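December 30, 2018
Equipment planning for the new year, bench notes

Quiet in the shop, which makes it a good time to sit down with the spreadsheet and a big mug of coffee and try to be a grown-up about money. I promised everybody a shopping list before we all come back, so this is me thinking out loud first, and then I'll put the tidy version in the shared folder (please do scribble on this one too, I don't mind).

Where we stand: the Clilbridge work carries on, and the hand-held grippers are what we're leaning on for all of it. I have grown very fond of them! They were a bit of a gamble back in September, when half of us wanted to hold out for a second arm, and I'm glad we went this way. But they get handled all day long, and we have been living without spares, which makes me nervous every time somebody sets one down near the edge of a table.

So, first on the list, a spare pair. The quote from Stodness came to 853 dollars for the pair, fingers included, cables not included. I wrote back to ask whether they'd throw in the cables and haven't heard yet, what with the holidays. Petek will sell us the bare grippers for less, but then we're drilling our own top plates again, and I remember how that afternoon went. My vote is Stodness. If the answer on cables is no, I'd still go with them and make up our own.

Second, cables in general. I'd like four longer ones with decent strain relief, and some soft sleeves or straps so the cable rides along the forearm a bit better. It's a small cost and I think it would make everyone happier by the end of a long afternoon. While I'm at it, a proper cable tray for the floor by the work table. We keep saying we'll do it and then we don't.

Third is the arm question, and I know this is the one people really want to hear about. Virkumance has a demo unit they'd let us have for five weeks, no charge except shipping both ways. I would much sooner do that than commit to buying anything this winter. What I want to find out is whether it can keep a steady push against an upright surface, so wiping is the task I'd start with, and we can use the same small whiteboard and eraser we're using by hand now. 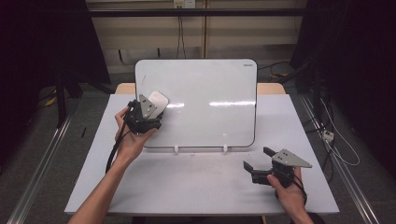

I also want to put something down for consumables, which always get forgotten and then come out of somebody's pocket. Erasers, markers, a couple more of those little tabletop boards, finger pads, tape. I've set aside 58 dollars a month and I expect that's generous, but if there's any left over it can go toward the cable tray. A heavier pair of feet for the board would be nice too, if anybody spots some. I haven't priced them.

Things I left off on purpose: the fancy adjustable table (lovely, but no), and new lighting. I'd like to try moving the lamps we have before we spend on more. The glare on a glossy board is a nuisance, and a matte one might be the cheaper fix anyhow.

Still to do before I send the list up:
- chase Stodness about the cables
- get the shipping cost from Virkumance in writing, both directions
- ask Petek how long their finger pads take to arrive
- measure the floor run for the tray, wall outlet to table, and add a bit for slack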